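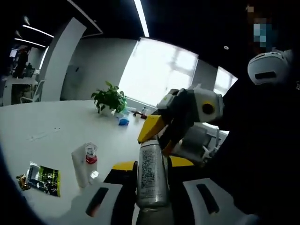
Can I leave half-used spray cans in a detached garage over the winter?

Depends on what's in them. Solvent stuff like spray lube usually comes through fine, water-based paint and foams often don't, and the label will give you a storage range.

jarimix_43
OK thanks, that's the short version, but I've got a whole shelf of this stuff and no heat out there. Garage is a block building, north side of the lot, and the side door doesn't seal at the bottom. Last January I had a water-based primer come out like cottage cheese. Where is everybody keeping theirs?

Khurana
Basement, in a metal cabinet, away from the furnace. I moved mine in last September and haven't thought about it again. Well, except my wife says the laundry smells like a body shop, so there's that.

privura
Not a fan of the basement idea. If your water heater has a pilot light I wouldn't want a cabinet full of propellant on the same floor, metal or no metal. I keep mine in the garage all year and just bring a can in for an hour before I use it. I've got a can of silver wheel paint that's been through three winters and still sprays.

Khurana
My cabinet is 30 feet from the water heater with a wall in between. I get what you're saying but people keep hairspray in the bathroom and nobody panics.

privura
One can of hairspray isn't a shelf of lacquer though! How many have you got down there?

Khurana
20. Maybe I should thin them out a little.

Kamlesh Sisodia
Whatever you do, don't warm a cold can on a heater or with a heat gun. My brother-in-law set one on top of a kerosene heater and walked off to answer the phone, and the dent in the ceiling is still there. Room temperature and some patience. Lukewarm water if the label says it's OK.
Also shake it way longer than you think you need to - I do a couple of minutes when it's been sitting in the cold.

jarimix_43
A couple of minutes?? I've been giving it maybe ten shakes. That could explain the primer.

ammont_garage
The primer was probably just frozen, shaking won't bring that back. I split mine up: anything water-based goes in the hall closet and the rest stays outside. Closet ones fit in one shoebox. And turn the can upside down and clear the nozzle before you put it away, I lost 25 bucks' worth of clear coat to clogged tips before I started doing that.

privura
The upside-down thing doesn't work on every can, some of them spray at any angle. Pull the tip and wipe it out instead.

jarimix_43
Going with the shoebox plan. County takes old cans on Thursday so the dead primer can go then. Does anyone know if they want them completely empty?

Kamlesh Sisodia
Ours takes them partly full at the hazardous waste window, but call yours first. They turned me away once for a can with no label.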